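Shop Hints: Keeping House Around a Two-Armed Bench

Most of what a pair of robot arms needs from you is housekeeping. The software people will tell you otherwise, at length, with slides. But a bench is a bench, and the rules for keeping one fit to work on haven't changed much since the first person put down a screwdriver and couldn't find it again. These hints were collected at the Sutovbridge workshop for anyone who looks after a small automated cell, whether it sorts parts, handles cables or moves a cup from one place to another with enormous ceremony.

Add your own in the margins. Somebody will anyway.

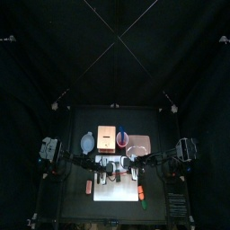
SUTOVBRIDGE – Friday, January 11, 2019

The first set of hints is about the table itself. The second deals with cables, and the last with people, who are harder to secure with a clamp.

THE TABLE

1. Give everything an address. If the bowl goes at the back left, it goes at the back left on Mondays too. Mark positions on the underside of a thin paper template, lay the template down at setup, and take it away before the arms are powered. Tape outlines on the tabletop work for a while, then they curl, and then you have sticky fingers on a machine that was never meant to have them.

2. Keep the small work in front and the tall things behind. Cups, boxes and anything with a handle sticking up belong along the far side, where an elbow is less likely to meet them. A spoon standing in a cup adds a good deal to the cup's height. Measure to the top of the spoon.

3. Put a pale board under small parts. Black parts on a black table are a fine way to spend an afternoon. Pick a matte board, wipe it with a barely damp cloth, and turn your lamp down if the surface glares. We went through 3 boards before settling on one that doesn't shine like a dinner plate.

4. Treat clear plastic as a special case. Lids and tubs are hard to spot from across a room, and a good many vision systems share the opinion. If you must leave one out, write it on the setup card so the next shift knows it's supposed to be there.

5. Decide whether the eraser is equipment. This sounds like a joke until you've sat through the meeting. If an eraser or a marker is part of the job, it goes on the card. If it's there to correct somebody's crossword, it goes home with the crossword.

6. Line the enclosure with something dull and keep it brushed. Black cloth cuts down reflections very nicely and collects lint even more nicely. A lint roller does the walls. For the ceiling you want a soft brush on a stick and a hat.

CABLES AND FITTINGS

7. Move each arm slowly through its full reach before you tie anything down. A loop that looks untidy with the arm parked may be exactly as long as it needs to be with the arm stretched out. The McKinnon pattern, which our older hands swear by, calls for a visible loop at every joint that bends and a tie at every part that doesn't. It's ugly. Leave it alone.

8. Never use the work cable as a spare. If the arms are practicing on a thin red cable, buy a second thin red cable and keep it in the drawer. Borrowing the one on the board to test a lamp will cost you more time than the drive to the store.

9. Look at the clamps before you look at the screen. Corners first, then the middle of the back rail, then the walls. Put a dab of paint across each screw and its fitting, and a loose one gives itself away when the two halves of the dab stop lining up. Nail polish does fine. The Clitel bench used coral for years and has never heard the end of it.

10. Learn what your own lights mean, and write it down. Red on one maker's base is a fault and on another's it's good morning. Copy the meanings out of your manual, in large letters, and hang them by the switch. A label with several lines of tiny print has satisfied the rule and helped no one over forty.

11. Leave room between the grippers. When two of them share one small board, set a minimum gap in the program and check it by hand at the lowest speed the controller allows. We use a feeler made from scrap card, with a hole punched in it so it can hang on a nail. It has been replaced 9 times, always by the person who last saw it on the nail.
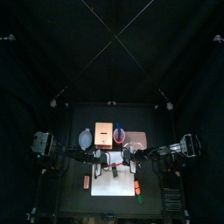 WHO MAY REACH IN

12. With power on, hands stay out. That includes quick hands, careful hands and the hands of whoever wrote the program. An arm that has stopped may be waiting for its next instruction, and it won't clear its throat first.

13. Stop the cell, isolate it, and keep the key on you. Hanging it beside the lock is a kindness to everyone except the person leaning over the table.

14. Long sleeves get rolled, lanyards come off, and long hair goes up. Drawstrings count as lanyards. The Plindovano shop bans scarves from the bench area from the first cold snap through April, and their coat hooks are very full.

15. One person runs the cell at a time. A second person may watch, point and sigh, but shouldn't touch the controls. If you swap places, say so out loud.

16. After any bump, start slow again. Pick up what fell, check the paint dabs, run the empty motion once, and only then go back to normal speed. Write the bump in the log even if the bowl was the only casualty.

17. Read the safety standard that applies to your machine, and have the risk assessment done by somebody qualified to do it. A page of hints doesn't replace either one, however nicely it's laminated.

For the drawer under the bench: over 200 cable ties, 2 lint rollers, the spare red cable, a matte board still in its wrapper, and a pen on a string. The pen will be gone by lunch. Keep the string.
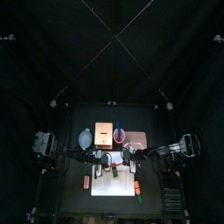

Filed under: Workshop > Benches & Enclosures

Readers' additions

To get eraser crumbs off a black tabletop, use a dry pastry brush and sweep toward yourself with the cell isolated. Compressed air only moves them into the joints.

Store pink cups and blue bowls by the set, in the box with the setup card. A replacement cup that's "near enough" in size is a new cup as far as the gripper is concerned, and the pick needs checking again.

If your white board slides, try small dots of museum putty under the corners. Warm the putty in your hand first, and peel it off slowly when you change boards.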